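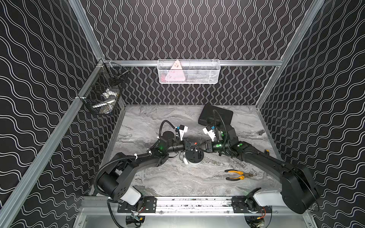
Notes from the open day visit: two-arm work at the bench

Course handout, robotics module, second half of term
Written up by Lacey Gosling, with additions from Quang Lý

What a good afternoon! For those who were on the other bus, or who spent the whole time at the welding stand (you know who you are), these notes cover the Peeters bench at the Leluvport open day. They follow the order of the demonstration, with a few things added from the questions afterwards. Please read them before the October lab write-up is handed back, as I refer to the bench a good deal in my comments.

1. Why two arms

Tâm Chu, our host, began with a jar of jam. Hold it in one hand and try to take the lid off with the same hand. Most assembly and repair work is like that: one hand steadies, the other does the fiddly bit. A single arm needs a clamp or a jig for every new part, and somebody has to make that jig. With two arms, one gripper can be the clamp, and it can let go and take hold somewhere else.

The price is that the arms share a small patch of air. On this bench the grippers come almost tip to tip over a small round device, and both arms have to be planned together from the start. If you plan the left one first and treat the right as an obstacle, you get the sort of stiff, polite waiting we saw in our own simulations in week 8.

2. Where the cameras sit

Each arm carries a camera module on a white bracket near the wrist. I was delighted to see this, having gone on about it for weeks. A camera near the gripper gets close to the job and moves with it, which helps with small parts. It also loses the wider picture, and the other arm can swing across its view at the worst moment. Phúc Thái asked how you line up two moving cameras so that they agree on where a part is. The short reply was "patiently". The longer one is in chapter 17 of the reader, under hand-eye calibration.

3. Cables

Do look at the cables! Students draw arms as clean sticks and forget them. Black ribbed conduit follows the arms and makes high loops at the wrists, and there are white zip ties along the left forearm. The slack in a loop is there so the wrist can turn without pulling. Too little and it tugs, too much and it snags on whatever is standing nearby. Your joint limits should allow for this, and in the last set of drawings only Đức Thân's did.

4. The bench as a workplace

Pliers on the table, wire baskets at the back: it looks like a bench where people get on with things, and I liked that very much. Think about what it means for planning, though. Every loose tool is something an elbow might meet. Tâm's rule is that anything inside the reach of the arms goes into the collision model or goes somewhere else.

5. For next time

Sketch a two-arm layout for a repair job of your own choosing. Mark the region both grippers can reach, and say which arm holds and which arm works at each stage. Add a cable path for each arm. Up to 1,000 words of explanation, please, and fewer is fine.

Quang has put his notes on the grippers in the shared folder. Bring questions to room 766.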